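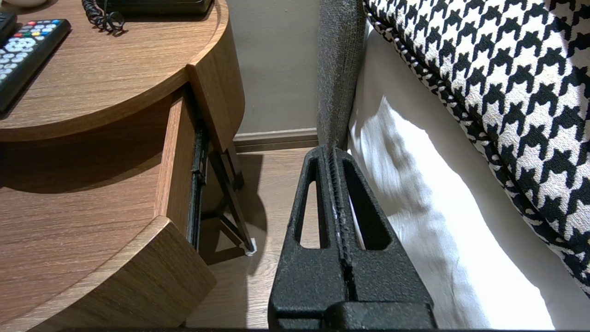 Wrist camera view beside the bed, with the drawer of the bedside table slightly open.

Sala is a two-finger gripper and wrist camera package for laboratories studying manipulation in furnished rooms. It is supplied by Virkness together with the Astix recording software and the trained policy described on this page.

The package grew out of a study led by Jawad Lashari on work in narrow gaps. Guest rooms leave little space between the bed and the furniture next to it, and policies trained at an open bench tend to stop short or touch the bedding. Lashari's group compared a policy using the head view alone with one using the head and wrist views together. Training drew on 520 demonstrations recorded in 13 rooms.

With the head view alone, the policy completed 9 of 32 trials in rooms it had not met before. Results with both views are set out in the technical note, which is sent with every quotation. The note also lists the failed trials in full – most of them concerned curved drawer fronts, where the fingers approached at the wrong angle.

The head view takes in the whole bedside area, including the telephone and its coiled cord, the headboard and the wall sockets. It is used to plan the approach.

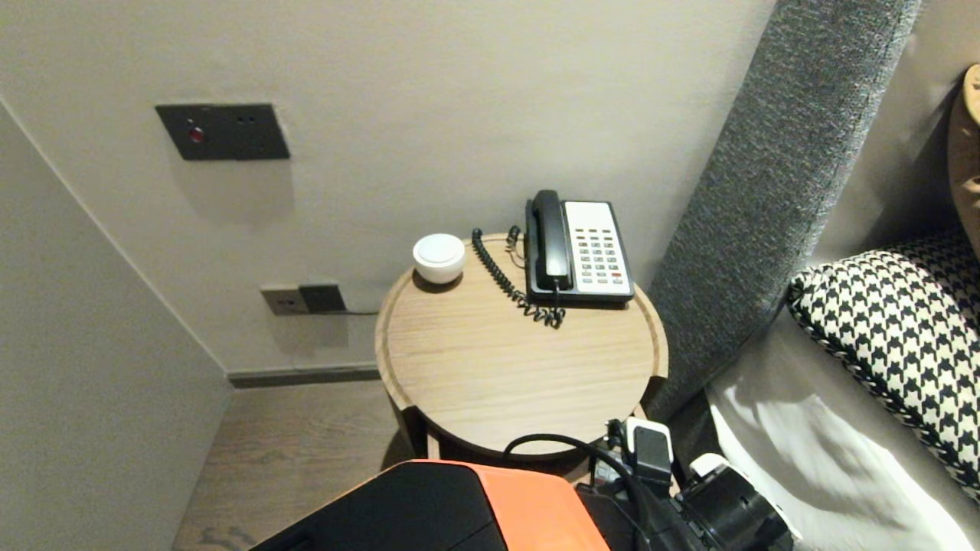 Wrist view and close work

Once the fingers are near the furniture, the policy gives more weight to the wrist view. The fingers taper towards the tip and have cut-outs that leave part of the background visible to the camera. Wrist images are often blurred while the arm is moving, and Astix keeps these images in the training set.
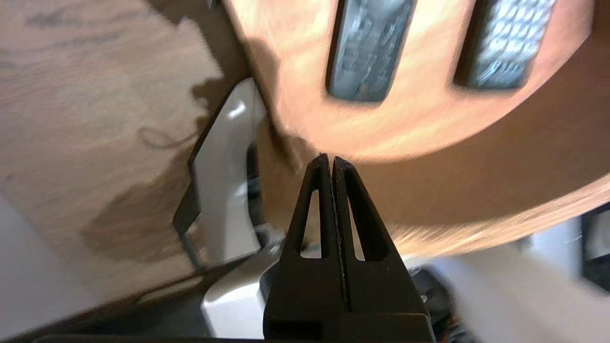 Wrist camera view with motion blur across the curved wooden surface.

Supplied with the package: gripper, wrist camera, mounting plate, Astix licence for one workstation, and the Bonenlow calibration board. The robot arm and head camera are not included. Enquiries from universities and public research bodies should be sent to the Virkness laboratory sales desk.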